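The Slack in the Line

The man from Edura had told them the table was perfectly flat, and Blair Laing did not believe him. She had owned a kitchen table that was perfectly flat, according to the box, and every pea she ever dropped on it rolled toward the window.

"Put a marble on it," she said.

"You can't put a marble on it. It's full of holes," said Hamish MacLeish. "It would sit in a hole."

"Convenient."

Hamish had been at Meselau for 13 years and had stopped arguing with her in the first of them. He went back to his coffee. It was Friday, a little after four, and the rest of the building had the sound a building gets when people have left early and would like it not to be noticed.

The job had come down from Imrie, the client, on a single sheet of paper. One white cable was to be run across the table on brackets and left alone over the weekend. On Monday somebody would check whether it had moved. If it hadn't, Imrie would buy the brackets. If it had, Imrie would buy them from Cekden, who made the same bracket in a nicer box.

"Who says it's going to move?" Blair asked.

"Cekden says. They say ours creep."

"Metal creeps?"

"They have a chart."

She had seen the chart. It had a line that went up and to the right, and no numbers on the side. In her experience a line like that could be about brackets or house prices or the weight of a cat. She had asked for the numbers in an email and received, 11 days later, the same chart in color.

They had put the marks on the cable that morning. Hamish wanted one, in the middle. Blair wanted three, in different colors, so that on Monday there could be no conversation about which mark they meant. She had sat through that conversation before, on another job, with a man who swore that left was right if you stood where he had been standing. So they did it her way, red and blue and a yellow that Hamish insisted was orange.

"It's yellow," she said.

"Write down orange."

She wrote down yellow-orange, and felt that she had lost something.

Then there was the question of the dip. The sheet said the cable should be "relaxed." It didn't say how relaxed. Hamish liked it pulled straight, the way he liked shirts and roads. Blair thought a straight cable would prove nothing at all. If you pulled anything tight enough it would stay where it was until it broke, and that went for people too, though she kept that part to herself. She let some out on the right side. He took it back. She went to get a sandwich, and when she returned there was a little slack in it after all, and Hamish was very busy with a screwdriver.
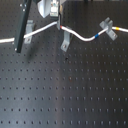
"Are you happy with it?" he said.

"I'm never happy with it. I'm asking if it's going to be the same on Monday."

"It'll be the same."

"You said that about the last one."

"The last one was the same. You measured it twice and then you said the ruler was wrong."

"The ruler was wrong."

He laughed at that, and she nearly did. The ruler had come free with an order of 927 washers, and she had compared it with her own at home. It was out by the width of a pencil line. Hamish said that a pencil line was nothing. She had asked him how many pencil lines he was willing to be out by, and he had gone to lunch.

At half past four he put on his coat. He had a train, and his daughter had a recital, and he did not want to be the father who came in during the applause. He stood at the door with his hand on the light switch.

"You're going to come in tomorrow," he said. "Aren't you?"

"Why would I do that?"

"To look at it."

"It's a cable, Hamish."

He waited. She picked up her bag and followed him out, and he turned off the light. They walked as far as the parking lot together, talking about the recital, which had more than 30 children in it, all of them playing the recorder. She waved when he crossed toward the station. She sat in her car with the key in her hand.

Then she went back upstairs for the ruler.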